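Sourdough rye notebook, July, 6:40 a.m.

Starter is awake!! Fed it last night with the coarse rye from Drelby (the new sack, the one that smells like hay and pepper) and this morning it had climbed right over the rubber band and was pushing at the lid. The old flour never did that. Same jar, same shelf, same tap water, so I'm giving all the credit to the grain.

Today's plan: one dough, split in two after mixing. Half goes in the fridge straight away, half stays out on the bench until it looks ready. Everything else identical. I want to know if the cold half keeps that plum-skin sourness we got in the spring batch, or if that was a fluke of the weather.

Mix, per loaf tin:
rye starter, 100 g
caraway, 4 g, toasted in the dry pan and cracked
molasses, 30 g (the dark one)
rye flour and water by feel, till it sits like wet mortar on the spoon

Stirred it with the big spoon for 3 minutes and stopped. No kneading. Rye doesn't thank you for it and the paste only gets gluier. 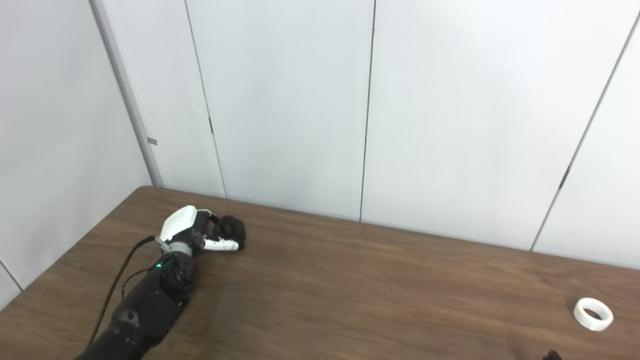 Doaa Abou Zeid thinks the caraway ought to go in after the first rise, and whole, because cracked seed bleeds its oil into the dough and slows everything down. She had it happen with fennel. Worth trying! I'd put the sluggish loaves down to a cold kitchen, but those were also the weeks I was grinding the seed finest, so she may well be onto something. Next batch: two tins, cracked in one, whole in the other.

11:15. Bench half has started cracking on top, little fissures through the flour dusting, and it smells gorgeous (green apple, a bit of beer). Fridge half has hardly moved, as expected. Wet my hand and smoothed the bench half into the tin. Hendrik Vandenberghe wants a slice kept back for his mustard, so do NOT eat the whole thing this time.

Note for whoever bakes next: the Sternurby tin sticks in the two back corners. Butter it, then dust with rye bran, and go into the corners with a fingertip. The other tin is fine with butter alone.
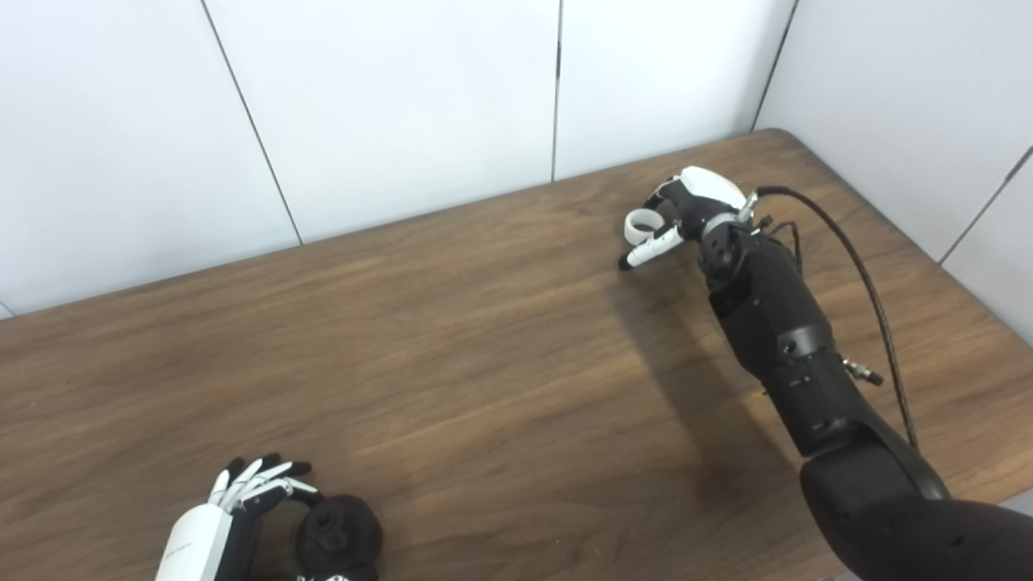 White wall panels behind the wooden tabletop.

2:05 p.m. Bench loaf out of the oven. Dark, dark crust, nearly black along one ridge where the molasses caught, and it rang beautifully when I knocked on the bottom. Sides came away clean, corners too. Now the awful part, which is wrapping it in a towel and leaving it till tomorrow. Cut rye warm and you get putty on the knife.

Fridge half stays in overnight. To do in the morning: bake it, slice both, taste side by side with plain butter, write down the sourness before anyone talks about it. Also order more of the coarse flour.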